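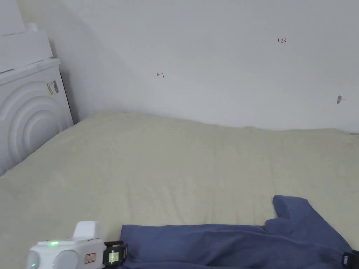 Bedroom wall, second floor unit, with the red "1.23" still on the plaster.

OSTULDALE HOUSING COOPERATIVE
Minutes of the regular members' meeting, May
Held in the downstairs meeting room, Wainwright Street building

The chair called the meeting to order at 7:04 p.m. Fifteen units were represented, which meets the quorum. Two units sent proxies, both in order.

1. Minutes of the previous meeting

The April minutes were approved with one correction. Under Laundry, "the second dryer will be replaced" should read "the second dryer will be repaired."

2. Matters arising

Bike room. The new lock is on and works with the existing front door key. Three bikes have no tag. They will be moved to the back rack at the end of the month and given away if still untagged by the July meeting.

Dryer. Repaired. The drum still squeaks on a full load. The repair company says this is the belt settling in. A member asked how long a belt takes to settle. To be raised with the company if it has not stopped by next month.

Back steps. The loose tread was fixed. The handrail was not part of that job and still moves. Carried forward.

3. Finances

The operating account stood at $2,452 at the end of April after all bills were paid. The reserve account is kept separately and did not change during the month.

One unit is a month behind on charges and has agreed to a payment plan. No further action.

The water bill was $900, higher than the last one. The member who reads the meter said that no leak shows when every tap in the building is off. The toilet in the ground floor bathroom was running through part of March and may account for it. Members asked to see the last four water bills side by side. The secretary will post them in the hall.

The financial report was accepted.

4. Heating contract

The service contract with Helitz ends in August. The board has a renewal offer from Helitz and a quote from Avener. The yearly price is $2,013 from Avener. Helitz is lower but does not include parts, and the building paid for parts twice last winter.

Discussion went on for a while. Points made:

Helitz knows the boiler and has its records going back to installation.

It took Helitz two days to come out in January, when the top floor had no heat.

Avener offers same-day calls from October through March. The quote does not say what happens if they fail to come the same day.

One member would rather put the money toward a new boiler. The chair said the boiler is not due for replacement under the current plan and that a contract would be needed in the meantime either way.

A motion to accept the Avener quote was made and seconded, then withdrawn so that the board could get the response terms in writing. A new motion to put off the decision to the June meeting carried, 11 in favor, 3 against, 1 abstaining.

5. Interior painting

The painting schedule was handed out. Hallways first, starting with the top floor, then the units that asked to be included. Units not on the list can still be added until the sign-up sheet comes down.

Members are reminded that the cooperative pays for paint and filler inside units and that members supply their own labor or pay for it. Ceilings are included only where there is water staining.

Pencil and pen marks on walls should be sealed with primer before painting. Red ink came through two coats in the stairwell last time. Primer is on the shelf in the supply closet. Please write down what you take.

The color for the hallways was discussed again. The warm white chosen in March stands. A request for a darker color on the lower half of the stairwell wall, where it gets scraped by furniture and strollers, was put to a vote and carried, 9 in favor, 4 against, 2 abstaining. Gray or green to be settled by the painting group from samples taped up by the mailboxes.

6. Garden

The raised beds have been turned over. Two half beds are free and will go to the first two units that ask. Several members complained that the hose is being left across the path after dark. Please coil it on the hook.

The compost bin is full. No more kitchen scraps until it has been emptied. Cardboard is fine if it is torn up.

The plum tree has a split branch on the street side. The board will get a price for removing it. Members should not park bicycles under it until then.

7. Quiet hours

A written complaint was received about music after 11 p.m. The board has spoken with the unit concerned. Quiet hours are 10 p.m. to 7 a.m. on all floors and in the yard. There was a question whether vacuuming counts. It does.

A proposal to start quiet hours later in the summer months did not receive a second.

8. Other business

The hall light outside the storage lockers goes off too quickly. The timer will be set longer.

Packages are being left on the radiator by the front door. Use the table.

A member asked whether the meeting room can be booked for a birthday in June. Yes, through the calendar on the door, with the usual cleaning deposit. The folding chairs must go back in the closet the same night.

The recycling pickup has changed to every other week. The new schedule is on the inside of the bin room door.

9. Action items

Board: written response terms from Avener; ask Helitz whether parts can be added to its offer; price for the plum branch; handrail on back steps.

Secretary: post water bills; correct April minutes.

Painting group: stairwell samples; final list of units.

Maintenance: hall light timer; empty compost bin.

10. Next meeting

June, same room, 7 p.m. The heating contract will be first on the agenda after finances.

Meeting adjourned at 8:41 p.m.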